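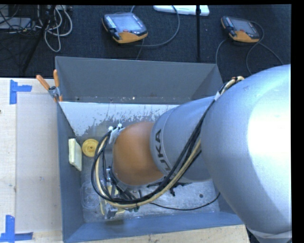

About Bronine

Bronine helps small manufacturers and packing sheds work out whether they should buy a robot. Quite often we tell them to wait. We don't sell arms, grippers or software, and we don't take a commission from anyone who does.

The business started in Clinlow after two of us had spent years on the buying side, signing for equipment that looked wonderful in the showroom and then sat under a tarp. We had read plenty of brochures by then. Most of them put a payback period on the first page and leave out the cabling, the fixtures, the training and the hours someone spends working out why a part won't pick.

So we ask dull questions. What happens when the parts arrive jumbled? Who changes the gripper fingers, and how long does it take? Can your own people get the cell running again at 5 in the morning, or are you paying for a call-out? If the supplier can't answer, we write that down and price it as a risk.

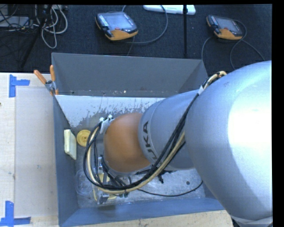
Bin picking is where we are hardest to please. Picking a part from a tray is easy to promise and awkward to budget for, and the arm is only one line on the sheet. Clear plastic, flat shapes and anything resting against a wall deserve their own test before you sign. Ask for your parts, in your bins, under lighting like yours. We suggest 1,000 pick attempts as a minimum and 2,000 if the mix changes through the year, with every failure logged, including the ones the demonstrator would like to call a warm-up.

One of our early jobs was for Albers, a parts distributor that had been quoted for a complete cell. The quote assumed 900 picks a shift. Their order book didn't come close to that outside November, and the labour saving had been worked out as if every month were the busy one. They bought a better conveyor and put the rest of the money back in the drawer. They may still buy a robot one day, and we'd be happy to go through the numbers again.

Our planning workbook is called Motaven. It's a plain spreadsheet with a tab for each cost we've seen forgotten – guarding, spares, floor work, software renewals, the lot. Clients keep their copy and can change whatever they like in it. We don't claim it predicts anything.

We charge a fixed fee, agreed before we start. If you've already made up your mind and want a report to back it up, we're probably the wrong firm. Otherwise, send us the quote you've been given, along with your last year of order volumes, and we'll tell you whether there's enough in it to be worth a visit.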